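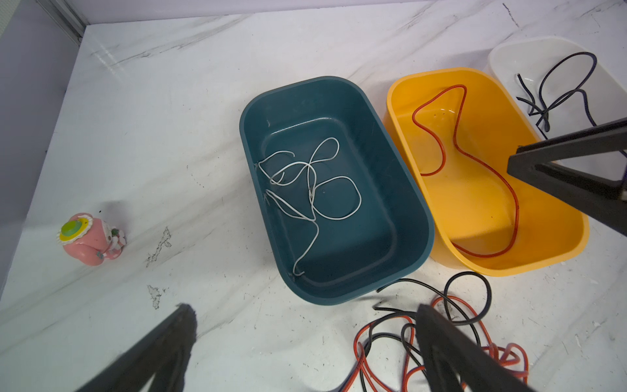 The bus to Jarkwood puts you down outside a carpet warehouse and leaves. The open day leaflet promised signs from there, and there was a sign, one, tied to a railing and pointing into a hedge. I followed a man with a rucksack who looked as though he cared about wire. He was going to the carpet warehouse.

Twenty minutes later than planned I found the Reser building, paid my 2 pounds at a hatch and was given a sticker with the number 1211 on it. I asked whether that was how many visitors they'd had. The young man at the hatch said the roll had started at 1200.

Reser takes in old wire and cable from anyone who'll carry it up the steps, sorts it, and sells on whatever is long enough to be useful. The rest goes for scrap. I'd gone because I have a drawer at home, as I suspect most people who go have a drawer at home, and because it was November and the alternative was a garden centre.

The tour was led by Steinar Kvaran, who has a good carrying voice and walks backwards at a pace that suggests past success. There were eleven of us, plus a toddler. We started in the intake room, where the sacks are. Kvaran invited us to admire the sacks. We did our best. He told us that in a decent month they get 400 kilos through the door, with a great spike in January when people have been up in the loft with the Christmas lights. He spoke of Christmas lights the way farmers speak of badgers.

After the intake room comes the stripping room, which we saw through a window, and then a corridor with a display on the history of the firm. It used to make umbrella handles. I'd have liked more on the umbrella handles, but there was a family behind me with a pushchair and the corridor has one direction.

The sorting room was the part I'd come for, and it's a good deal more homely than I expected. I had pictured hoppers. What they use is plastic tubs, the sort you might keep a packed lunch or some screws in, and the system is one colour of wire to a tub. White goes in the teal one. Red goes in the yellow one, which caused a bit of murmuring among the visitors, who felt that somewhere there ought to be a red tub. Black goes in the white one, and by then the murmuring had turned into a proper discussion.

Jennylyn Quiambao runs the sorting room and has plainly had this discussion before. Her view is that if the tub matched the wire you'd stop being able to see the wire. A retired gentleman in a fleece said that a red wire in a red tub was at least honest. She said he was welcome to come and look for one at four o'clock on a winter afternoon. He wrote something on his leaflet.

The work goes like this. You take a length, find both ends, ease out any knots, let it fall into its own loops and lay it in the tub. You don't wind it tightly round your hand. This was said to us several times and with some feeling. Wire that has been wound tightly remembers it, according to Quiambao, and will spend the rest of its life trying to be a spring. A loose tangle in a tub looks like neglect but is in fact policy, and I intend to quote her on this at home.

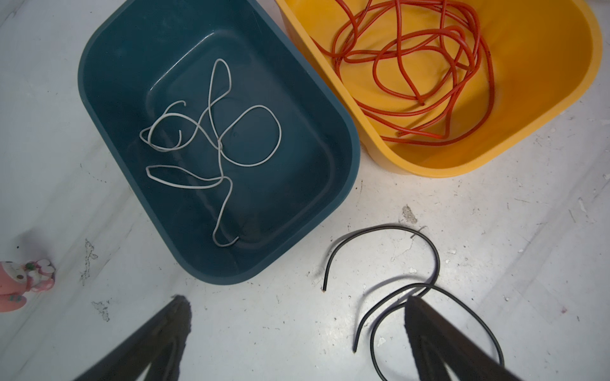 Black is the awkward one. It comes in every thickness, half of it has gone stiff, and it has a way of ending up on the worktop while the white and the red lie quietly where they were put. Auður Bisgaard, who was on the next bench and had been listening with the expression of someone waiting to be asked, told me they once found a stray length of it inside the teapot. I asked how. She said that was what the meeting had been about.

I also asked her about the ends. Some wires have a neat little hook at the tip, and I'd assumed this was done on purpose, for hanging. No: it's just what happens when a wire has been bent round a screw for thirty years. They leave the hooks on. Customers apparently like them.

Then we were allowed a go. Each of us got a small handful of mixed offcuts and a place at the long bench by the radiator. I'm not a competitive person, but I was put next to the gentleman in the fleece, who was, and we both worked in a thick silence. My red went in nicely. My white sprang out, went in again, and sprang out again, and I was seen to hold it down with my thumb. Almost 50 minutes had been set aside for this and I'd have guessed it at ten. The toddler, meanwhile, had put everything in one tub and was pronounced by Kvaran to be management material.

There is a café, if you take a generous view of the word. It's a hatch (a different hatch) with an urn, operated by Skarphéðinn Toft, who also repairs the stripping machine and had not entirely stopped doing so. The tea was strong. The cake was lemon and came from Hjaltadóttir's round the corner, so it was excellent, and I had two pieces, one of them standing up.

The shop is by the exit, as shops are. You can buy sorted wire by the bundle, and a tea towel with a wiring diagram on it that Kvaran warned us not to follow. They also sell the tubs, lidless, in a stack so firmly wedged together that the price of one is largely theoretical. I watched a woman try for the white one at the bottom with real determination. She left with the whole stack. I bought a bundle of red that I have no use for.

A few practical notes for anyone going next time. Wear shoes you don't mind standing in, as the only chairs are in the corridor with the umbrella handles. The toilets are up a flight of stairs, though there's one on the ground floor behind the intake room if you ask, and the sacks have to be moved first. Bring your own old cable by all means, they weigh it and say thank you, but don't expect them to untangle it in front of you. I brought a carrier bag's worth and was told, kindly, that it was more of a single object.

The last bus goes at ten to five. I shared the shelter with the gentleman in the fleece, whose name is Reijo Lehtinen and who had come all the way from Jistis, changing twice. He thought the tour too short and the tubs the wrong colours, and he's coming back in spring for the soldering weekend. He had already put his name down. I have put mine down under it, and in the meantime the drawer has been emptied onto the spare bed, where it seems to have got larger.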